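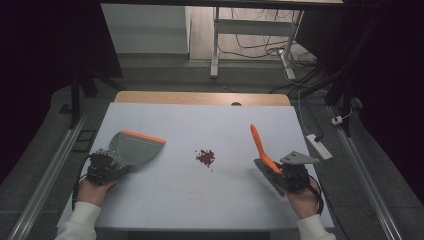

A dustpan and brush is a pair of hand tools used together to gather and carry away crumbs, dust, grit and other small dry debris. The pan is a shallow scoop with a flat front edge and a handle at the rear. The brush is short enough to be worked with one hand while the other holds the pan.

The set is used on floors, stairs, shelves and tabletops. Many pans have a lip of rubber or soft plastic along the front edge, which closes the gap between the pan and the surface. On a table, the pan is laid nearly flat and the brush is drawn toward it in short strokes. A thin line of fine particles often remains at the lip. It is collected by moving the pan back slightly and sweeping again.

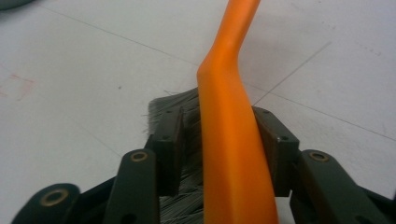

Department of Household Objects, Carnum Museum

Handles and bristles

Hand brush handles are made of wood, metal or plastic. Some are straight, while others bend partway along their length to keep the knuckles clear of the surface. An orange handle with gray bristles is one of many color pairings. Bristles are of animal hair, plant fiber or synthetic filament, and their tips tend to fray and spread with wear.

Storage and care

Most sets are hung from a hook, or stored with the brush clipped into the pan. Synthetic bristles may be washed in warm water and left to dry with the tips down.

See also: Broom; Crumb tray; Carpet sweeper

Entry 303. Text by Roos Peeters, revised by Stijn Mulder. Last updated 07/07/2013.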